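Last updated: March 13, 2018
Reading time: 4 minutes

Week 4 handout: Co-op games and the shape of a shared job

Hello again, everyone, and thank you for the lively session last week (I am still thinking about the argument over whether a shared life bar counts as cooperation or just as shared suffering). These notes cover what we'll be talking about this week, and they run a little long, so feel free to read them in two sittings.

Our main game is Dadance, the two-player lighthouse game. If you haven't got it running yet, please play at least through the storm level before class, with a real person beside you on the couch if you can manage it. Playing with a stranger online is fine too, but you'll miss a good deal of the shouting, and the shouting is half of what I want you to listen to.

The question I'd like you to carry around is a simple one: who knows what? In Dadance one player sees the map and the other works the lamp. Neither can do the other's job, and the game never lets you swap in the middle of a level. Designers call this uneven information, and you'll find it in all sorts of places once you start looking. Compare it with Resance, which we played in September, where both players see exactly the same screen and have exactly the same moves. People talk much less when they play Resance. They mostly bump into each other and laugh, and I think that's a perfectly good thing for a game to make people do!

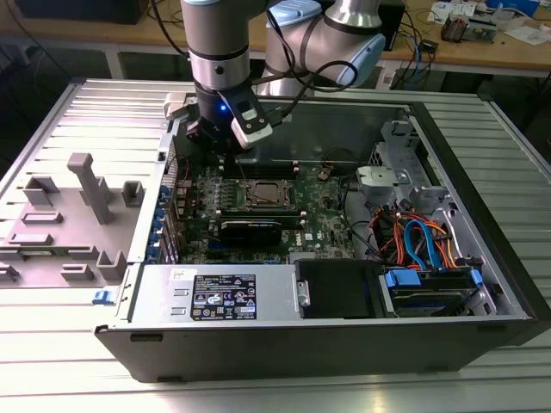
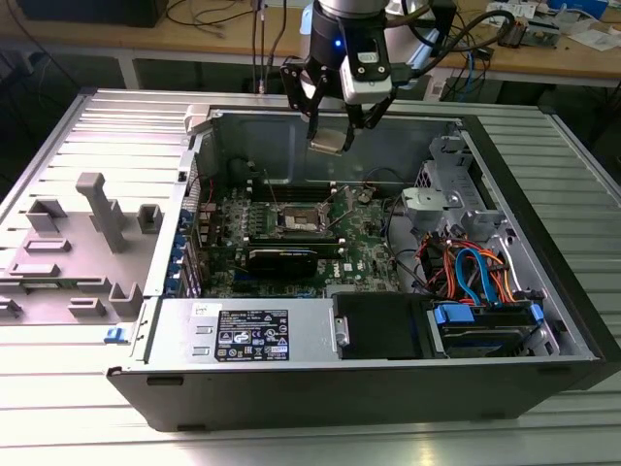

Open Dell tower on its side, with the gripper over the board in both views.

Now, on to scoring, which I promised we'd get to. A level of Dadance starts you with 2000 points and takes points away as ships go off course. Each ship you lose costs you 200. That means you begin every level with a full purse and spend the next few minutes watching it shrink, and it feels very different from a game that starts at zero and lets you climb. My own best on the storm level is a bonus-assisted 2230, and I'm prouder of it than I should be. When you play, jot down how you felt the first time a ship was lost, and whom you blamed. Be truthful, please. It makes for a much better discussion.

A few words about pacing as well. Brerkis, the warehouse game some of you brought up, keeps its pressure steady from the first minute to the last, so that players settle into a rhythm and hardly speak. Dadance goes quiet for a stretch and then throws three things at you together. Notice what your partner does in the quiet parts. Do they plan? Do they wander off and play with the foghorn? (I play with the foghorn.)

For your written piece, choose one level from any of our games so far and describe a moment when the two players needed each other. Two pages is plenty. Start with what each player could see and do, then tell me what they said out loud, as close to word for word as you can remember it. Please leave the graphics and the price for another day.

The spare controllers are in the cupboard in the Witkowska room, on the middle shelf. Bring them back charged, and bring your notes on the storm level with you.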